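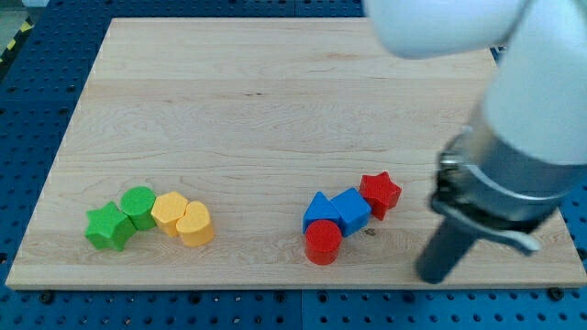 Tablero de arce sobre la mesa perforada, con los bloques en dos grupos y el brazo a la derecha.

Diario de taller, 22/10/2025
Taller compartido de Colholm, puesto del fondo

Se reanuda en esta fecha el registro del montaje, interrumpido desde la revisión de la fuente de alimentación. Asistieron Lesego Coetzee, Gyu-bin Ban y quien suscribe. Johannes Du Plessis excusó su presencia y remitió por escrito sus observaciones sobre el cableado, que se incorporan más abajo.

La primera parte de la jornada se dedicó a la fijación del tablero. Se comprobó el apriete de los tornillos del borde delantero y se acordó no sustituir la madera por la plancha de aluminio que en su día propuso Sizwe Joubert. El arce amortigua mejor el contacto del dedo de la pinza y, si se marca, puede lijarse. Queda un pequeño punto oscuro junto al cubo azul, que se toma por un nudo de la veta; Gyu-bin lo ha anotado por si la visión lo interpretara como un objeto.

A continuación se dispusieron los bloques. Los verdes y amarillos se colocaron a la izquierda, muy juntos, y los azules y rojos hacia el centro, también agrupados, con la estrella roja algo separada del resto. La proximidad es deliberada: el programa anterior resolvía sin dificultad las piezas aisladas y fallaba cuando dos caras se tocaban, como sucede ahora con el pentágono y el corazón amarillos. Se dejó despejada la mitad posterior del tablero, que servirá de zona de depósito.

El descenso del brazo se ejecutó a velocidad reducida, con parada de emergencia al alcance de la mano. El parámetro de altura de seguridad figuraba en el archivo de configuración con un valor de 110 mm, heredado del montaje de mayo, y se mantuvo para los desplazamientos entre grupos. Para la aproximación final se fijó un margen de 3 mm sobre la madera. Lesego Coetzee solicitó que ambos valores constasen en este diario, y así se hace.

Observaciones de Johannes Du Plessis: el mazo de cables de la pinza debe disponer de mayor holgura en la muñeca, y conviene retirar la brida provisional antes de cualquier giro completo. Se acepta lo primero. Lo segundo queda pendiente de recibir las abrazaderas encargadas a Tokarz – el pedido lleva la referencia 1108 y aún no tiene fecha de entrega.

Se discutió asimismo el orden de recogida. Gyu-bin Ban defiende comenzar por la estrella roja, por ser la pieza más accesible desde la posición actual del brazo. Quien suscribe prefiere el cilindro rojo, pues su cara superior plana facilita la comprobación del centro. No se alcanzó acuerdo y se probarán las dos secuencias.

Incidencias: el controlador Drutix perdió la comunicación 2 veces durante el arranque y la recuperó al reiniciar. Se ha cambiado el cable de red y se conserva el retirado, debidamente etiquetado, en el cajón de material dudoso.

Pendiente para la próxima sesión: calibrar de nuevo la punta del dedo, copiar la configuración en el equipo de reserva y devolver a Lesego Joubert el juego de llaves Allen.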